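Tastwood library sold 1370 books in November

I went down to the Tastwood library sale in Brondurville for one cookbook and came home with 2 bags - no regrets! The sale moved 1370 books and raised enough to keep the reading room open late all winter.
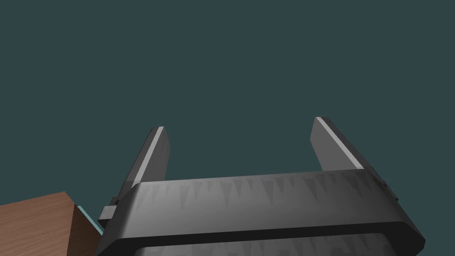 Paperbacks went first, says Jin-sol Song, who ran the cash box. The mysteries were gone by noon, and I got the last Quintanilla. I'm thinking of painting my own shelves now, maybe a dark teal-gray like the background up there. Leftovers go to Grorer next.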